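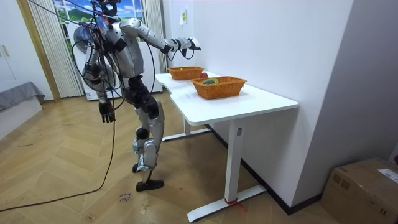 桌面分类篮

桌面分类篮,又称台面篮、分拣篮,俗称“桌篮”,指放在桌面、台面或矮柜上使用的敞口浅篮,多为长方形,篮壁向外微斜,用来归拢水果、餐巾、文具、钥匙等日常零碎。它与挂篮、提篮的区别在于一般没有提梁,与收纳盒的区别在于篮身由条状材料编织而成,有透气的孔隙。桌面分类篮常常成对或成组使用,篮前或篮身附有写明内容的标签,最常见的一类便是果篮。

在所有家用编织器物里,桌面分类篮大概是最不起眼、也最耐看的一种。一只暖橙褐色的篮子放到素白的桌面上,整张桌子的气氛立刻就变了,放进一个红苹果、一根黄香蕉,颜色更是好看得让人想多买几斤水果回来!正因为它用起来毫无门槛,有关它的形制、材料、编法和使用习惯,反倒很少有人系统整理过。

目录
一、名称
二、形制
三、材料
四、编法
五、果篮
六、标签
七、桌面与摆放
八、归篮
九、教学与游戏中的使用
十、清洁与保养
十一、收藏与地方传统
十二、常见误解
十三、参见

一、名称

汉语里与“篮”相近的字很多,篮、筐、篓、箩、筥、簸箕,各有所指,各地的用法又互相交叉。大体上,篮较小而精致,筐较大而粗放,篓往往口小腹深,箩多为方底圆口。桌面分类篮以浅、敞、平底为特征,按这个粗略的分法,应当归在“篮”里,不过在北方一些地方,同样的东西也叫“小筐”或“筐箩”,南方则有叫“果篮仔”“浅篮”的。

“分类”二字是后来加上去的。早先家里放在桌上的篮子就叫果篮、针线篮、馒头篮,装什么叫什么。等到人们习惯一次买几只一模一样的篮子、靠标签来区分内容以后,才需要一个不带内容的统称。家居整理爱好者的刊物《Sturkell》曾长期使用“台面篮”这个译名,读者来信里则两种叫法混着用,编辑部似乎也乐得如此。

需要留意的是,花店和水果店所说的“果篮”通常指包装好的礼品,连篮带果一起出售,篮子多有高高的提梁,外面罩一层透明纸。家用的桌面果篮没有提梁,也没有包装,两者只是名字相同。

二、形制

桌面分类篮的轮廓以长方形为主,四角略圆。长方形的好处很直观,可以贴着桌沿放,可以并排放,也可以塞进搁板。圆形和椭圆形的也常见,单独一只摆在餐桌正中很漂亮,几只放在一起时中间难免留出空隙。

篮壁几乎总是上大下小,向外张开。这一点弧度有三重来历:编织时竖经从底部折起,自然会向外散开;敞口便于伸手取放;空篮还可以一只套一只地叠起来。张开的角度因作坊而异,角度太大,篮子看上去像盘子,苹果滚到边上就会翻出去;角度太小,手伸进去会碰到指节。老手艺人判断一只篮子好不好用,往往先把手掌平放进去,再握拳拿出来,一进一出之间就有数了。

篮口的收边叫“沿”或“口沿”,是整只篮子最受力的部分,也最能看出做工。常见的有卷沿、辫沿和包沿三种。卷沿把竖经的余头顺势卷入,线条圆润;辫沿将余头像编辫子一样交错压下,厚实而有纹路;包沿另用一根粗芯作骨,外缠细条。同一只篮子,换一种沿,气质会完全不同。喜欢篮子的人挑篮子,十有八九是先用指腹沿着口沿摸一圈。

篮底分平底和起脊底。平底编得密实,放在桌上稳当;起脊底中央略微隆起,只有四周着地,底下能走一点风。桌面用的篮子多取平底,隆起不宜太高,否则圆形水果会往四角滚。

深度是另一项讲究。浅篮的壁高多在一只苹果上下,东西放进去仍然露出大半,一眼看得到底。再深一些,就要翻找了。《Sturkell》做过一次读者征集,收到3213份关于家中篮子的回信,其中抱怨最多的一条便是“太深,底下的东西忘了”。这份征集谈不上什么统计学上的严谨,读起来却非常有意思,几乎每封信都能看出写信的人对自家那几只篮子有多熟悉。

三、材料

用来编篮的材料,各地因物产不同而差异极大。常用于桌面篮的有下列几类。

柳条。取自多种灌木柳的当年生枝条,去皮后呈乳白或浅黄,水煮后再去皮则呈暖褐色,这种颜色来自树皮中的单宁,不需要另外上色。柳条韧、轻、有弹性,做口沿尤其好看。带皮的柳条颜色从墨绿到紫褐都有,多用在较粗放的器物上。

藤。产于热带亚洲的攀缘棕榈类植物,外皮光滑坚韧,称藤皮,内芯匀细易弯,称藤芯。藤皮多用来缠绕和编面,藤芯多用来编壁。藤篮触感温润,用得久了颜色会慢慢转深。

竹。劈成篾后编织,可宽可细,可以做出极平整的几何纹样。竹篾的青皮一层最耐用,里层较软。竹编浅篮在中国、日本和东南亚都有深厚的传统。

草与叶。蔺草、海草、玉米皮、香蒲、棕榈叶等,质地柔软,多先搓成绳或编成辫,再盘绕、缝合成篮。草篮的气味很好闻,刚买回来的头几天,整个厨房都是一股干草味。

纸绳。用纸条捻成,轻而便宜,颜色均匀,怕水。

仿藤条。以聚乙烯、聚丙烯等塑料挤出成条,外观模仿藤或柳,可以直接冲洗,在餐饮店和面包房里用得非常普遍。好的仿藤条表面带有细密的纵纹和深浅变化,隔着一段距离很难同天然藤区分开,凑近看断口或用手掂一掂分量才能分辨。

橙褐色是桌面篮最常见的颜色,以上几类材料都能做出来,单凭颜色不足以判断一只篮子究竟是什么编的。水煮柳条本身就偏橙,藤可以烟熏或染色,纸绳和塑料更是想要什么颜色都行。人们之所以偏爱这个色调,大约同面包、蜂蜜、熟透的杏子有点关系,看着就觉得能吃饱。

四、编法

编篮的基本道理只有一句话:一组条子立着,另一组条子在它们之间穿来穿去。立着的称经,穿行的称纬。在这个道理上面长出了无数变化,光是《Sturkell》介绍过的壁面编法就有20多种。

平编。纬条一上一下,隔一压一,是最基本的编法,也是桌面篮壁面最常用的。编得紧时,表面像布;编得疏时,会留下一格一格的小孔。

方格编与交叉编。宽窄相近的条子横竖或斜向交叉,形成网格状的纹样。光线从侧面照进篮子,内壁的经纬便一明一暗地显出来,很多人就是为了这一点光影才喜欢编织篮的。

绞编。两根纬条同时行进,每过一根经就互相绞一下,结构紧密,常用在篮底和壁面交接的地方,把经条牢牢锁住。三根以上同时绞行的,纹路像绳索,称绳编。

斜纹编。压二挑二,逐行错开,壁面出现斜向的纹路,竹编中尤为多见。

六角编。条子从三个方向交错,留出六角形的孔,轻巧透气,装蛋、装菌菇都好,装小粒的东西则会漏。

盘编。把草束或绳索一圈圈盘起,再缝合或缠结,严格说来与经纬编织是两回事,成品也常归入篮类。

起底是编篮最费心的一步。长方形的篮底一般先排好纵向的经条,再用横向的条子穿编成一块平整的底面,然后把四周的经条浸湿、折起、束住,开始编壁。初学者编出来的篮子常常一头高一头低,或者像朵花一样越编越开,原因多半出在折经那一刻。Fareo编织工坊的入门课里,头一次课只编底,不许起壁,编完拆,拆完再编。学员起初多有怨言,等到真正起壁的时候,又纷纷觉得这一课上得太值了。 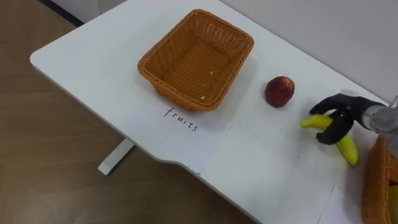
转角也值得多说几句。方篮的四角要么在角上插一根较粗的立柱,让纬条硬硬地折过去,轮廓分明;要么不设角柱,由细经条慢慢带过去,形成圆角。圆角篮编起来更顺手,用起来也不容易磕坏,积在角落里的碎屑更好清出来。两种角没有高下,看各人的口味。Fareo工坊早年只做硬角,后来圆角也做,据说老主顾之间为此争论了好一阵子。

五、果篮

果篮是桌面分类篮中最大的一族。把水果放在看得见的地方,随手就能拿起来吃,这个再简单不过的安排,几乎在每一种有桌子的文化里都出现过。静物画里的水果篮更是源远流长,葡萄、苹果、梨、无花果从篮沿上垂下来,叶子打着卷儿,画家们显然和我们一样,觉得水果配篮子是天底下最顺眼的搭配之一。

编织篮适合放水果,主要在于通风。水果采下以后仍在呼吸,放出水汽,闷在不透气的容器里,接触面容易发潮。篮壁和篮底的孔隙让空气可以流动,条子本身又有些弹性,皮薄的水果搁在上面比搁在硬瓷盘里少受些压。

适合常温放在篮里的水果有香蕉、柑橘、芒果、未熟的牛油果和猕猴桃、未熟的桃和梨等。苹果在室温下能放一阵子,想久放还是冷藏为好。浆果、切开的水果和已经熟透的软果不宜久置篮中。

水果放在一起会互相影响。苹果、香蕉、桃、梨、牛油果等属于呼吸跃变型果实,成熟过程中释放较多乙烯,而乙烯又会促使邻近的果实加快成熟。想让硬邦邦的牛油果快些变软,在旁边放一根香蕉或一个苹果,是流传很广的家常办法,也确实有道理。反过来,想让香蕉多留几日,就别让它和熟苹果挤在一处。果篮敞口通风,乙烯不易积聚,催熟的效果没有纸袋里那样明显。

摆放的次序也有些小窍门。重的、硬的在下,轻的、软的在上。香蕉弯弯的,顺着篮的长边放最服帖,弧背朝外或者朝上都可以,尽量不要让别的果子压在它身上。圆果靠近短边或者角落,不容易来回滚。篮子不必装满。许多人喜欢堆得冒尖的果篮,看着丰足,底下的那几个却常常最后才被想起来。只放两三样,每一样都看得清楚,吃完了再添,是更轻松的过法,而且有一种特别干净的好看。

仿真水果也常进果篮。店铺陈列、样板间、摄影布置、儿童游戏和课堂练习,都会用到塑料、泡沫、木或蜡制的水果。它们颜色饱满,不会坏,可以反复拿放。做工好的仿真苹果会在深红底色上做出从果蒂向外散开的黄色细纹,仿真香蕉则往往过于匀净,少了真香蕉身上的斑点。真假混放的果篮偶尔也有,客人伸手拿错,总能引来一桌笑声。

六、标签

标签是把一只普通篮子变成“分类篮”的那一步。没有标签,篮子里放什么全靠家里人的默契;有了标签,连第一次来的客人也知道该把东西放回哪里。

最简单的标签是一张纸。取一张白纸,用黑色细笔写上内容,平放在篮前或者压在篮下露出一截,就成了。英文环境里常见的写法有fruits、bread、keys、mail之类,中文里则是“水果”“面包”“钥匙”“待寄”。英文里泛指水果多用不可数的fruit,写作fruits则带有“各样果子”的意味,家用标签上两种写法都很常见,没人会去计较。

手写标签有一种印刷标签比不了的亲切。字母写得斜一点,间距疏一点,f的一竖拖得长长的,一看就知道是人写的。Sturkell的编辑在谈到标签时写过一段很可爱的话,大意是说,打印出来的标签告诉你东西该放哪里,手写的标签还告诉你这家里有人在意。

除了平放的纸以外,还有这些做法:

吊牌。硬纸片或薄木片打孔,用麻绳系在篮沿上。适合放在搁板上的篮子,从正面看得清楚。

夹牌。用小木夹夹在口沿,换内容时取下重写即可。

立牌。折成人字形的卡片,立在篮前,聚餐时多用。

插牌。在篮壁的编孔里横插一条窄木片,写上字,不占地方。

粉笔牌。小块黑板漆木牌,写了擦,擦了写,孩子特别喜欢。

图画标签。画一个苹果或一根香蕉,供还不识字的孩子使用。

写标签有几条老经验。字要比自己以为合适的再大一号。一只篮子只写一个词。用词宁可宽一些,写“水果”而不写“苹果”,不然苹果吃完了篮子就没有名分了。纸和桌面都是白色时,纸边会同桌面混在一起,远看只见几个字浮在桌上,有人偏爱这种若有若无的效果,也有人嫌不够醒目,改用牛皮纸或浅色卡纸。还有一点容易忽略,纸片要放在篮子的阴影外面,字迹才清楚。

标签放在篮前还是篮后,也有讲究。桌子靠墙时,人只会从一面走近,标签朝着这一面放就行。桌子在屋子中间时,四面都可能有人来,用吊牌或两面写字的立牌更合适。

七、桌面与摆放

桌面分类篮对桌子没有什么要求,平、稳、够宽即可。不过桌面的颜色对观感影响很大。白桌面最衬编织篮,条子的颜色和纹路清清楚楚,篮子投在桌上的那一片灰影也柔和好看。木色桌面与篮子同属暖调,更安静,篮子容易“融进去”,这时候可以在下面垫一块素色桌布,或者干脆靠水果的颜色来提神。深色桌面配浅色柳篮,对比强烈,适合喜欢利落的人。

地面也会参与进来。木地板,尤其是人字拼的木地板,和编织篮有一种天然的呼应,一个在脚下,一个在桌上,都是条状的材料交错拼成的。屋里有了其中一样,再添另一样很少会出错。

两只篮子怎么摆,是初用者常问的问题。常见的有三式。

并列式。两只篮子长边相对,中间只留一掌宽的空隙。省地方,看起来像一套。

分立式。两只篮子各据桌子一端,中间留出一大片空桌面,供人摆放尚未分类的东西,或者单纯空着。做分拣时这一式最好用,拿起一样,往左或往右,动作很清楚。

错落式。一只正放,一只转一个角度,或者一前一后。没有那么整齐,却最有生活气息,篮子本来就是被人推来推去的东西。

圆角桌面在摆放时有个小小的陷阱。长方篮若一直推到桌角,篮底的一角便会悬出桌外,碰一下就可能掉落。桌沿带有内凹弧度或台阶式缺口的异形桌也是如此,篮子最好离边缘让出至少3厘米。桌子靠墙时,后方同样留一条缝,便于通风,也免得口沿在墙上蹭出印子。

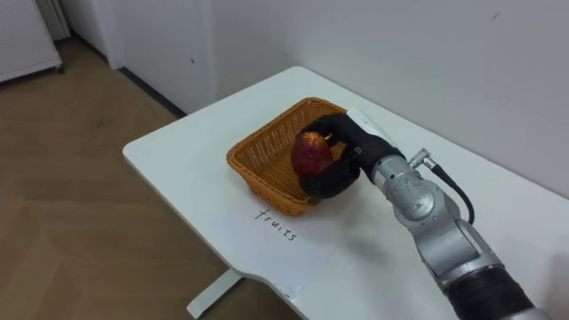

光线方面,果篮应避开直射的日光和热源,阳光会让水果熟得过快,也会让天然材料变脆、褪色。柔和的侧光最理想,篮子内壁的网纹会被照得格外分明。灯光以偏暖的白光为好,红苹果在冷光下会发暗。

八、归篮

把桌上散放的东西一件一件放进相应的篮里,整理爱好者称之为“归篮”。说起来再平常不过,细究之下却很有学问,也很有乐趣。

归篮的第一步是定篮,也就是先决定哪只篮子装什么,并把标签放好。许多人习惯先动手后定名,结果收到一半发现水果篮里混进了电池和发圈。先写标签,哪怕是随手写的一张纸,后面的事就顺了。

第二步是清空。篮子用久了,底部的编孔里会积一些细小的白色碎屑、纸末、干叶子。归篮前把篮子倒过来轻轻拍几下,花不了多少工夫。

第三步是拿取与放入。放水果时动作要轻,握住果子的中段,送到接近篮底的地方再松开,别从篮口往下丢。苹果从高处落下,外皮可能看不出什么,里面的果肉却会磕伤,过几天便出现褐色的软斑。香蕉宜握中间,或者托着整把的柄端,单捏尖头容易把皮撕裂。桃子最娇气,用整个手掌去托,指尖不要使劲。

第四步是看一眼。退后一步,看看有没有哪一件露在外面,有没有哪一只篮子过满。这一步常常被省掉,却是最让人心满意足的一步。散着的桌面和归好篮的桌面之间,差的不过是几件东西的位置,给人的感觉却完全是两间屋子!

归篮的次序有“先大后小”和“先近后远”两派。先大后小的人认为,大件归位以后桌面立刻空出一大块,余下的便好办;先近后远的人则觉得顺手最要紧,拿到什么放什么。两派在《Sturkell》的读者栏里往来辩论过多次,至今没有结果,想必也不需要有结果。

所谓“悬案”,是归篮中另一个有趣的话题。总有些东西不知道该进哪只篮子,西红柿算不算水果,柠檬该跟水果走还是跟调料走,栗子呢,牛油果呢。通行的做法是按用途归类:柠檬若主要拿来做菜,便同蒜和姜放在一起;若是切片泡水,便进果篮。植物学上的分类在这里帮不上多少忙,真要按植物学来,黄瓜和茄子也得进果篮了。

九、教学与游戏中的使用

分类是幼儿最早掌握的思维活动之一,编织篮又轻又软,没有尖角,很自然地成为教具。常见的做法是在一张矮桌上放两只篮子,孩子把散放的物件一一归入。起初按颜色分,红的一边,黄的一边;然后按种类分,水果一边,别的东西一边;再往后可以加上文字标签,让孩子把词和实物对应起来。

一只空篮、一张写着fruits的纸、几样水果,就可以组成一堂很好的英语启蒙课。先认实物,再认词,然后自己动手放。苹果和香蕉几乎是必选的,一圆一弯,一红一黄,形状和颜色都相差得足够远,拿在手里的感觉也完全不同。年纪稍大的孩子可以自己写标签,写歪了也照用不误,往往正是这张歪歪扭扭的纸片在家里留得最久。

Mahasneh儿童图书角有一项延续多年的活动叫“篮子桌”,每到三月换一次主题,水果、种子、纽扣、贝壳都做过。参加的孩子从一堆物件里自己归纳类别,自己给篮子起名。记录下来的篮名非常精彩,有“会滚的”“咬起来响的”“奶奶喜欢的”,比大人想出来的分类高明多了。

在老年人的日间活动里,归篮也颇受欢迎。动作和缓,不分输赢,可以一边聊天一边做,聊着聊着就说起了从前家里的篮子。

十、清洁与保养

天然材料的篮子平时用软毛刷或干布清理即可。编孔里的碎屑,用旧牙刷顺着条子的方向轻刷,再把篮子倒扣着拍一拍。吸尘器装上小刷头也很好使。

沾了果汁或糖渍,用拧得很干的湿布擦拭,然后放在阴凉通风处晾透。柳条和藤偶尔接触水分并无大碍,过于干燥时反而容易发脆,有经验的人会在干燥季节给篮子喷一点水雾,让条子恢复韧性。草编和纸绳篮则应尽量避水。任何天然篮子都不宜暴晒、烘烤或者贴着暖气存放。

仿藤条的篮子可以用温水加少量洗涤剂冲洗,编织交叉处的污垢用刷子刷净,甩干后倒扣沥水。

霉斑多发生在潮湿季节。轻微的可以先在室外干刷,再用布蘸少量白醋擦拭,晾干。霉得厉害的篮子不宜再放食物,拿去装晾衣夹或者花盆倒是不错的归宿。

条子断了或者翘了头,不要硬扯。翘起的短头可用剪刀齐着编面剪平,免得勾破果皮和衣袖。断掉的纬条能够修补,取一根粗细相近的新条浸软,从断口前几格插入,顺着原来的走向编过去,两端藏进经条背后。修好的地方颜色新一些,过些日子便同旧条接近了。口沿松散则要麻烦得多,最好请懂编织的人来处理。

有些人喜欢在篮里垫布或垫纸。垫布好看,吸潮,也能接住碎屑;缺点是挡住了篮底的孔隙,水果下面容易闷着,需要勤换。若是为了那一面漂亮的编纹,便不垫也罢。

篮子闲置时可以叠放,大的在下,小的在上。同样大小的篮子长期紧紧套在一起,口沿会受力变形,在两只之间夹一张软纸就好。

十一、收藏与地方传统

桌面篮价格平易,损耗又快,历来很少有人郑重收藏,留存下来的老篮子远不如瓷盘、铜壶多。Skondside的编物陈列馆是少有的例外。馆里收有978件编织器物,从渔篓、鸡笼到摇篮都有,其中桌面浅篮自成一室,观众可以戴着手套拿起几件复制品,摸摸口沿,掂掂分量。到过那里的人说起这间屋子,多半眉飞色舞。
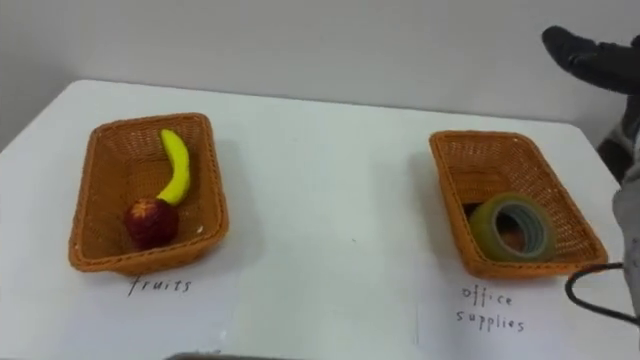
Skondside一带编篮以柳条为主,冬季收割,捆扎后立在浅水里过冬,开春发芽时剥皮。当地桌面篮的特点是口沿特别厚,用多根柳条编成粗辫,前沿往往略微上翘,据说是为了让人从桌前拉动篮子时有个着手的地方。这种上翘的沿在别处也有,未必都同Skondside有渊源。

当地还保留着一种叫“对篮”的习俗,新搬家的人会收到邻居送来的两只浅篮,一只装着水果,一只空着。装水果的表示欢迎,空着的留给主人自己决定放什么。空篮不许立刻还,也不许立刻装满,要在桌上空放几天。问起缘由,各家的说法都不一样,有的说是让篮子认认屋子,有的说是让主人想一想家里缺什么。无论哪一种,都叫人喜欢。

陈列馆每年秋天举办一次修篮日,居民可以带旧篮子来修,Fareo工坊也会派人到场。修篮日最热闹的角落是“配对桌”,谁家成对的篮子坏了一只,就把剩下的那只放到桌上,看看有没有尺寸和颜色相近的可以凑成一对。凑成的新对子常常有细微的差别,一只编得密些,一只颜色深些,摆在一起却意外地好看。

十二、常见误解

“编织篮都是藤编的。”日常口语里常把一切编织篮统称为藤篮,实际上柳、竹、草、纸、塑料都很常见,外观相似的两只篮子可能出自截然不同的材料。英语中的wicker一词指的也是编织的工艺和成品,并不专指某一种植物。

“果篮越大越好。”篮子大了,水果便容易买多,吃不完的也多。桌面上的浅篮以几天内能吃完的分量为宜。

“仿藤条一定不耐用。”质量好的仿藤条在潮湿环境里往往比天然材料更经用,弱点是长期日晒后会变脆,断裂后也不容易修补。

“香蕉不能放在篮子里。”这种说法大概来自香蕉搁久了接触面会发黑的经验。把香蕉挂起来固然可以减少压痕,放在浅篮里、上面不压东西,几天之内吃掉,完全没有问题。

“贴了标签就不会乱。”标签只管告诉人东西该放在哪里,放不放还得看人。桌面篮最常见的结局是水果篮里出现一串钥匙,许多家庭就这样同它和平相处了很多年。

十三、参见

果盘
针线篮
面包篮
柳编
藤编
竹编
家居整理
标签
静物画
呼吸跃变型果实
Skondside编物陈列馆

分类:编织器物|厨房用品|家居整理|水果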